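Two robot hands and a very small job: Tretis opens its packing bench to visitors

2020-05-19

Anyone who has ever stood at a kitchen counter trying to get something small out of its box without dropping it will feel some sympathy for the machines at Tretis, the Nurkanel workshop that has been trying since February to find out which everyday chores a robot can be trusted with, and which ones still want a person.

The list its staff drew up has 12 chores on it, and they are the sort most of us do while thinking about supper: folding a dish towel, wiping down a shelf, pairing socks, unpacking a parcel and putting the contents where they belong. Small boxed goods come under that last one, and they are also what the Belar hardware store down the road would most like help with, as its back room handles 2000 of them in a busy month. 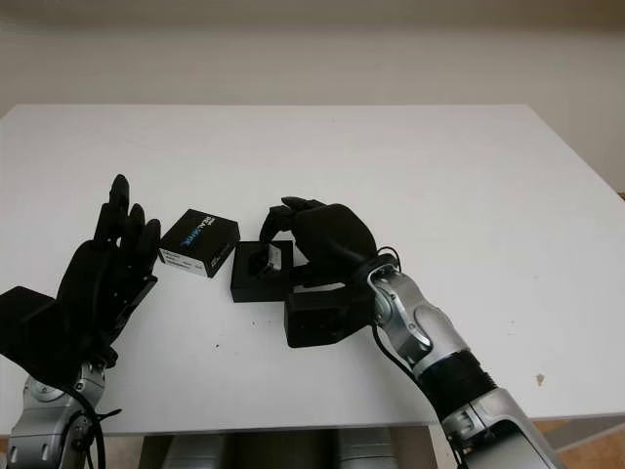
Both hands at the white table, the right one reaching for a small part in its black holder.

Progress is real, if a little slow for the impatient among us. The workshop has logged 2559 tries at the unpacking job so far, and it says the hands now do well with things that are stiff and square and stay put. Soft things are another matter (the socks, we are told, are still winning), and so is anything that slides when it is nudged. A clerk at Belar can empty a carton in the time the machine takes over a single item, though the clerk would no doubt be glad of a longer coffee break!

Lei, the housing cooperative on the north side of town, has asked to be next and has offered two of its shared laundry rooms for a trial once the towel folding is steadier. Tretis has not set a date for that. Visitors are welcome to watch the unpacking bench in the meantime, and should ring the bell at the side entrance.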